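Cleltgate step and sleep band study
Progress report, February, for Rerico
From: Frida Østergaard
cc: Santosh Chauhan

Short one this time, sorry, writing between calls. Full tables are in the shared folder under "interim".

Where we are

Recruitment closed. 1124 people signed up through the Fostthorpe gyms and the two running clubs, which is a bit better than I told you on the phone. Bands all shipped. Most people are wearing them day and night as asked. The ones who don't are mostly taking them off to sleep because the strap itches, more on that below.

Heart rate data good. Sleep data okay. Step data good except for people pushing strollers or shopping carts, where the band just doesn't see the arm swing. Known problem, we flagged it in the proposal. Santosh has a correction that uses heart rate to fill the gaps and it looks promising on the pilot group, not tried on everybody yet.

Workout detection

Runs and bike rides get picked up fine. Rowing, fine once the person has been going a few minutes. Strength training is still the weak spot. The band thinks a set of slow squats is "resting" and it thinks folding laundry is a workout. We have 3252 labeled sessions now, so enough to retrain, and that starts Monday. Swimming is on hold until the new seals come in from Egilsson. They say soon. They said soon last time too. 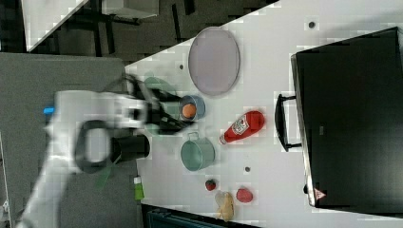
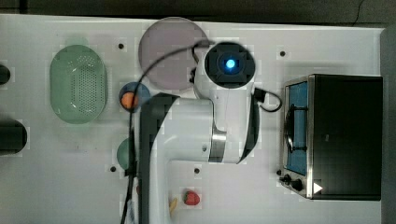 Stroke counting will have to wait for those seals as well, so please take it off the list for this quarter. I'd rather drop it now than send you half a chart.

Straps

Itch complaints are the top thing in the support inbox. We asked Egilsson for the softer weave and got a sample pack. Santosh wore one for two weeks and says its better, but he never had the itch to begin with, so. Plan is to mail the soft strap to everyone who complained and see if their night wear goes up. Cost is in the budget sheet, row marked "straps, extra".

App

New version out to everyone. Fixes the thing where the daily goal reset at noon for people who traveled. Also the weekly summary email, which had been going out at 3 in the morning and buzzing people awake and then showing up in our own data as bad sleep. Goes out at 8 am now. I've marked the affected nights and left them out of the sleep averages.

Still broken: pairing on older phones. Workaround is to delete the band and add it again. Works most of the time. A real fix needs a few days that we have not had.

Money

On plan apart from shipping, which ran over. We moved up to 3000 dollars out of travel to cover it, as agreed. No trip to the spring meeting then, fine by us, we'll join by video. Nothing else to report here, invoices are in the folder.

What we need from you

2 things:

- a yes or no on the extra strap order, this week if you can
- the name of whoever is handling the data agreement now, my last emails to the old adress bounced

Next

Retrain the workout model, run Santosh's step correction on the whole group, send out the soft straps, start the exit survey draft. The survey is short, ten minutes tops, I'll send you the questions before it goes anywhere.

Call me if anything is unclear, mornings are best.

Frida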